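Pomade leaves residue that shampoo will not remove

Grooming and Style > Hair products
Posted by Vaughn Villanueva, March 7, 2019
Viewed 2,916 times

I have switched from a gel to an oil-based pomade (Hendriks, the heavy hold one in the flat tin) because my barber cut the sides short and left 5 inches on top, and gel would not keep that length back past lunch. Hold is fine. Removal is the problem. After two washes with a normal drugstore shampoo my hair still feels coated, and by the end of the week the comb comes out with a gray film on it. The roots look flat and the back of the neck has started to break out.

Things I have tried so far: hotter water, which did nothing except dry out my scalp. A second brand of shampoo. Leaving the shampoo in for longer. I have medium-thick straight hair, no color in it, and our tap water is hard.

Is there a way to get this out on a daily basis, or should I change to a water-based product? If the answer is to change, I would like to know what I lose in hold.

3 replies

Ingeborg Janssen
Oil-based pomades are mostly petrolatum, mineral oil and wax, usually beeswax or microcrystalline. None of that dissolves in water, and a mild shampoo diluted on wet hair does not have enough surfactant to lift it. You are wetting the hair first, I assume. Stop doing that.

Work a light oil into dry hair before you get in the shower. Plain mineral oil or olive oil will do, a tablespoon for your length. Massage it through for 2 minutes until the pomade softens and the comb slides. Then put shampoo directly on the oiled, still dry hair, work it in, and only then add a little water. It should turn milky. Rinse and shampoo once more in the usual way. Condition the ends only.

Keep the water warm, not hot. Wax softens at a lower temperature than most people expect, and your scalp will object long before you gain anything more. 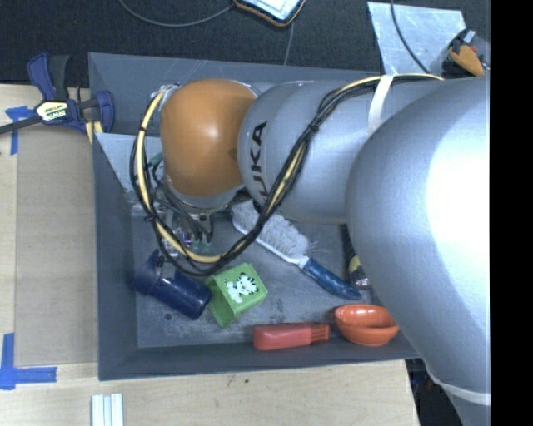
Marcus Fitzsimmons

The method above works, but I would not do it daily. Two shampoos a day on a short-sided cut gives you flaking at the temples within a couple of weeks. Most people who wear oil-based products wash them out fully once or twice a week and in between just rinse, comb and add a smaller amount. The buildup improves the hold up to a point. After that it goes heavy.

The film on your comb is likely a mix of wax and soap residue from the hard water. A chelating shampoo (look for disodium EDTA or tetrasodium EDTA near the middle of the ingredient list) used every 10 days takes care of the mineral part. Wash the comb too — dish soap and an old toothbrush — or you put the same film straight back in.

On changing product: water-based pomades come in two kinds. The ones that set behave like a gel, so they go stiff and cannot be recombed without wetting. The unorthodox ones stay pliable and rinse out with plain water. I used Ondale for a year, which is the second kind. Compared with a heavy oil-based product you lose some weight, so a long top tends to lift at the crown by late afternoon. Blow-dry it back before applying and the difference is small. Shine is lower as well.

For the neck, wash your pillowcase and keep the product half an inch off the hairline. If it has not cleared up by May, see a doctor about it.

Vichien Noiphan
Just use dish soap. Did it for years with Trevar, which is much greasier than what you have. Dry hair after but it gets it all out. Or cut the top shorter.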